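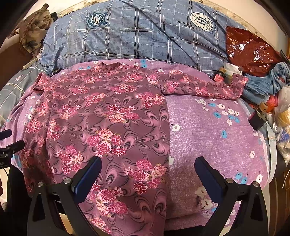

옷 개기 시연, 가정집 침대로 옮겨서 진행

Storkadari의 손 시연 작업이 8월부터 작업대를 벗어나 가정집으로 옮겨 갔다. 첫 과제는 긴소매 옷 개기다. 시연자가 양손에 그리퍼를 하나씩 쥐고 평소 집에서 하던 대로 옷을 펴고, 소매를 접고, 몸판을 반으로 접는다. 그리퍼에 달린 카메라 영상과 손가락이 벌어진 정도가 함께 기록되고, 나중에 이 기록으로 양팔 로봇의 동작 모델을 학습시킨다.

이번 분기에 올라온 시연은 모두 3402건이다. 이 가운데 1355건이 긴소매 옷이고 나머지는 수건, 바지, 베갯잇이다. 긴소매 비중을 높게 잡은 것은 지난 평가에서 소매 처리 실패가 가장 많이 나왔기 때문이다. 로봇이 소매 끝을 잡기는 하는데 몸판 위로 넘기면서 어깨 쪽 천까지 끌고 가는 경우가 많았다.

시연 진행을 맡은 Kulap Ruangrit은 작업대에서 찍은 기록만으로는 부족했다고 설명한다. "작업대는 평평하고 단색입니다. 옷이 어디서 끝나는지 금방 보이죠. 침대에서는 밑에 깔린 천도 꽃무늬고 옷도 꽃무늬일 때가 있어요. 사람은 손으로 더듬어서 가장자리를 찾는데, 그리퍼를 쥐면 그게 안 되니까 눈으로 찾는 동작이 기록에 남습니다. 저희가 필요한 게 그 부분입니다."

침대에서 작업하면 바닥이 눌린다는 점도 다르다. 딱딱한 판 위에서는 손가락 끝을 판에 대고 밀면 천 밑으로 쉽게 들어간다. 매트리스 위에서는 같은 힘으로 밀면 깔개가 같이 밀려 주름이 생기고, 옷과 깔개를 한꺼번에 집는 일이 잦다. 8월 첫 주 기록을 검토했을 때 버려진 시연 대부분이 이 경우였다. 그래서 집은 다음 바로 접지 말고 살짝 들어 올려 한 겹만 잡혔는지 보고 넘어가도록 순서를 바꿨다.

현재 쓰는 순서는 다음과 같다.

1. 옷을 앞판이 위로 오게 펼친다. 손으로 대강 펴 두어도 되지만 소매 주름을 다 펴지는 않는다.
2. 양쪽 그리퍼를 벌린 상태로 옷 위에 두고 잠깐 멈춘다. 기록의 시작점이 된다.
3. 한쪽 소매 끝을 집어 들어 확인한 뒤 몸판 위로 넘긴다. 반대쪽도 같은 방법으로 한다.
4. 밑단 양쪽 모서리를 동시에 집어 목 쪽으로 올려 접는다.
5. 그리퍼를 완전히 벌려 옷에서 떼고 다시 멈춘다.

한 번의 시연은 60초 안에 끝내는 것을 기준으로 한다. 시간을 넘겼다고 무조건 버리지는 않는다. 한 번 놓쳤다가 다시 집은 시연은 따로 표시해서 올린다. 모델이 놓친 뒤에 어떻게 이어 가야 하는지 배우려면 그런 기록도 있어야 한다는 것이 학습팀의 요청이다. 다만 그리퍼를 내려놓고 맨손으로 옷을 고친 경우에는 그 시점에서 기록을 끊고 처음부터 다시 한다. 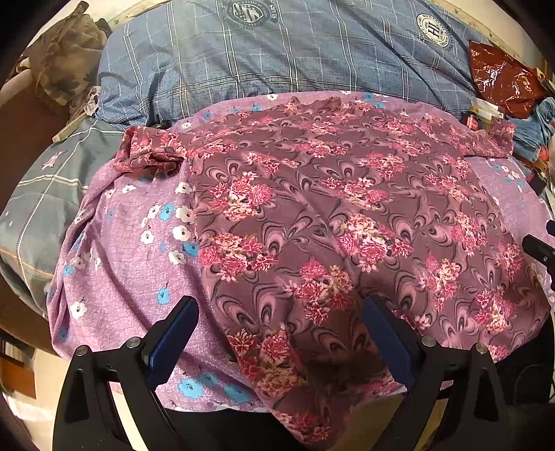

옅은 보라색 꽃무늬 천 위에 펼쳐 놓은 꽃무늬 옷. 앞쪽에 벌어진 그리퍼 손가락이 보인다.

주변 물건은 치우지 않는다. 처음 안내문에는 침대 위를 정리하고 시작하라는 문장이 있었는데 8월 둘째 주에 뺐다. 베개나 다른 옷가지가 옆에 있는 편이 실제 사용 환경에 가깝다. 단, 이름이나 주소가 적힌 우편물과 약 봉투, 가족사진은 카메라에 들어오지 않게 미리 옮겨 둔다. 이 점은 시연자마다 이해가 달라서 안내문에 따로 적어 두었다.

옷은 시연자가 집에 있는 것을 쓴다. 같은 옷으로 연달아 기록하는 것은 4회까지로 제한했다. 그 이상 반복하면 손이 익어서 동작이 거의 똑같아지고 모델에도 도움이 적었다. 옷을 바꾸기 어려우면 놓는 방향을 바꾸거나 소매를 다르게 흩어 놓고 다시 시작한다.

장비 쪽에서는 손가락 패드 문제가 남아 있다. Zorport에서 받은 패드는 두꺼운 천에는 잘 맞지만 얇은 셔츠감에서는 손가락을 다 오므려도 천이 빠질 때가 있다. Zorport는 홈 간격을 좁힌 시제품을 보내기로 했고, 도착하면 시연자 일부에게 먼저 나눠 준다. 패드가 바뀌면 기록에 패드 종류를 반드시 적어야 한다. 섞이면 나중에 골라낼 방법이 없다.

손목 통증을 이야기한 시연자도 있었다. 침대가 낮으면 허리를 굽힌 채 그리퍼를 아래로 향하게 들고 있어야 해서 손목이 꺾인다. 무릎을 꿇거나 낮은 의자에 앉아서 하는 것을 권하고, 한 시간에 한 번은 그리퍼를 내려놓고 쉬도록 했다. 앉은 자세로 하면 카메라가 보는 각도가 조금 달라지지만 학습에는 문제가 없다고 확인했다.

원격 조종과의 비교는 Valderrama 실험실에서 따로 하고 있다. 같은 종류의 옷을 놓고 한쪽은 손에 쥔 그리퍼로, 다른 쪽은 조종기로 로봇 팔을 직접 움직여서 시연한다. 원격 조종은 로봇이 실제로 닿을 수 있는 자세만 기록되므로 옮겨 쓰기 쉽지만 한 건을 찍는 데 시간이 훨씬 오래 걸린다. 손 시연은 빠른 대신 사람 팔로는 되고 로봇 팔로는 안 되는 자세가 섞인다. Ruangrit은 두 가지를 섞는 비율을 정하는 것이 다음 과제라고 했다. "지금은 손 시연을 많이 모으고, 로봇이 자꾸 막히는 구간만 원격 조종으로 채우는 쪽으로 생각하고 있습니다. 소매 넘기기가 그 첫 구간이 될 것 같고요."

올린 기록은 Dralteo 검토 화면에서 본인이 확인할 수 있다. 반려된 건에는 사유가 붙는다. 가장 흔한 사유는 시작할 때 멈춤이 없는 것과 두 카메라 중 하나의 렌즈가 손가락이나 소매에 가린 것이다. 반려 사유가 이해되지 않으면 검토 화면의 메모란에 적으면 되고, 답은 보통 다음 근무일에 달린다.

다음 시연자 모임은 10월 21일 금요일 오후에 연다. 단추 달린 셔츠와 모자 달린 옷을 새로 추가할지 논의하고, 반려된 시연 몇 건을 함께 본다. 참석하지 못하는 사람은 모임 뒤 Dralteo에 올라오는 기록을 보면 된다. 새 패드를 먼저 써 보고 싶은 사람은 모임 전까지 Ruangrit에게 알려 주기 바란다.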